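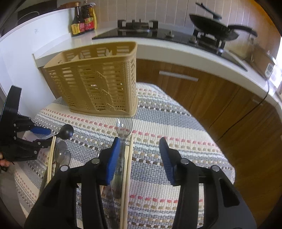
Karkarley Community Supper and Recipe Project
Progress report to the Vandenberghe Fund, second period
May 11, 2019

Dear friends at the Fund,

Thank you for your patience with us over this report, which should have reached you a little sooner and would have, had the spring suppers not run so close together. I have tried to keep it to the headings you sent, though I wander in places, and I hope you will forgive that.

Where we are

When you agreed to support us, we promised two things: a regular supper in the old school hall at Karkarley, open to anyone who wanted to come, and a written collection of the recipes that people in the valley cook at home and have mostly never put on paper. The suppers are going well. The collection is slower than we planned, but what we have is good, and I would sooner send you a true account of it than a flattering one.

Over this period we served 301 meals across all the suppers. The fullest night was in April, when Teguh Entili cooked his mother's chicken soup with rice cakes and we had to borrow chairs from the library at Mernasitz. People stayed until well after the dishes were done, and a few of them were still talking in the parking lot when I locked up. Teguh has agreed to cook for us again in the fall and wants to try a coconut and squash stew, if we can find him a bigger pot.

The recipe collection

We set ourselves a goal of 50 finished recipes and we have 22. By finished I mean written down, cooked by a second person from the written page, corrected, and read back to the cook who gave it to us. That second cooking is what takes the time. Almost every recipe we receive has a handful of this and a bit of that in it, and the cook will quite rightly tell you that you know when it's enough. So we go and stand in their kitchens with a scale and a measuring cup and catch the flour before it goes in the bowl! It is slow work and very pleasant, and we are usually fed at the end of it.

Silviu Manole has done most of these visits. He drives out on his free afternoons, writes everything up the same evening while he still remembers it, and has a gift for getting people to talk about where a dish came from and who used to make it. Some of those stories are longer than the recipes, and we have decided to keep them in. The cabbage pie now runs to four pages, only one of which concerns cabbage.

Still to come are most of the breads and nearly all the preserves. The preserves have to wait for the fruit, so please expect very little on those until late summer.

What has been difficult

The oven in the hall is the main trouble. It heats unevenly, and in March it gave up altogether with two trays of dumplings inside. A repair got us through the rest of the period, but the man who came out told us plainly that it won't last another winter. We have asked for prices on a replacement and will write to you separately once we have them, as it falls outside the original budget.

The other difficulty is getting people home. Several of our older guests from the Mernasitz side don't drive after dark, and the last bus leaves before dessert. For now we have been sharing cars, which works when the same few drivers are free and falls apart when they aren't. Starting the suppers half an hour earlier has helped somewhat, though the people who come straight from work are less happy about it.

Spending

Food came in a little under budget, thanks mainly to the Ravon farm, which let us have onions, carrots and potatoes at a very kind price all through the cold months. Hall rental was as expected. We spent more than planned on fuel for the recipe visits and less on printing, because nothing has gone to the printer yet. We would like your permission to move part of the printing money into fuel for the next period. The full sheet is attached with receipts.

Next period

We plan to keep the suppers going through the summer, outdoors when the weather lets us, and to put together a small sample booklet so that the cooks can see how their pages will look. Silviu would like larger type than I had chosen, and after trying to read a test page over a steaming pan I have come around to his view.

If anyone from the Fund would care to join us for a supper, please just let me know the evening before so I can put out another chair.

With warm thanks from all of us in Karkarley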